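Out & About > Days Out > Open Days
Filed under: Family days, Makers & workshops
April | by Shayne Kerslake

Cups, bins and a very long hallway: our morning at the Pungate open house

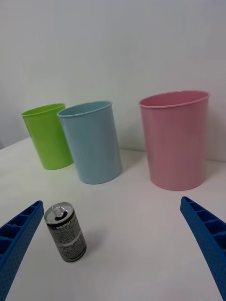 So we finally made it to Pungate! I'd been meaning to go for ages, and every spring I'd remember the open house the week after it happened. This time my sister-in-law Sille Kragh put it on the fridge calendar in red marker and picked me up at nine with coffee already in the car, so I had no excuse.

If you don't know the place, it's the old Harkik building out past the rail yard, the one with the long hallway down the middle and rooms off both sides. Most of the year it's closed to the public. For the open house they unlock everything and you just wander, which is my favorite kind of visit (no headset, no line, no guide hurrying you past the good parts).

I'll say right off that I spent far too long in the room with the plastic cups and bins. I'm a sucker for colored plastic. There was a white table against a pale wall with a lime-green cup, a sky-blue one and a big pink bin on it, all empty, all with those rolled rims that make you want to run your thumb around the top. A little black-and-silver Pepsi can stood on the table too, still closed, and made the pink one look enormous. Sille liked the blue best. I'd take the green, even though it's the smallest, and I'd keep pens in it. We argued about this all the way down the hall.

The room next door was the Grernen people, who do household storage and had laid out handles and hinges and lids by the boxful. You were allowed to open and shut everything. A boy of maybe six was doing exactly that with one poor hinge, over and over, and his dad had given up and sat down on the floor. I got talking to a woman at the Grernen table about why lids never fit after a year in the dishwasher, and she had a lot to say on the subject! Top rack only, apparently. I've been doing it wrong since college.

Upstairs was mostly offices, so you can skip that unless you like looking at other people's desk plants (I do). The view over the rail yard is nice from the end window.

Lunch was in the canteen. They'd planned on 300 visitors and I think they'd made soup for twice that, a thick tomato one with a roll on the side. Coffee was free but weak. Sille went back for three of the oat cookies and I'm putting that in writing.

Then one more stop, the Lüthi room at the far end, with an old packing bench and a scale you could put your own bag on. Mine came in heavier than I'd like. There was a talk at two that we meant to stay for, but the chairs had all gone by the time we got there, so we stood at the back for a few minutes and slipped out.

Parking is in the gravel lot behind the building, and the sign for it is tiny, so go slow after the bridge. Wear flat shoes because that hallway goes on forever. There's an elevator by the front desk if you need it, and the restrooms are on the ground floor next to the canteen.

We got home with two tote bags and a brochure I still haven't read. Sille has already written next year's on the back page of the calendar.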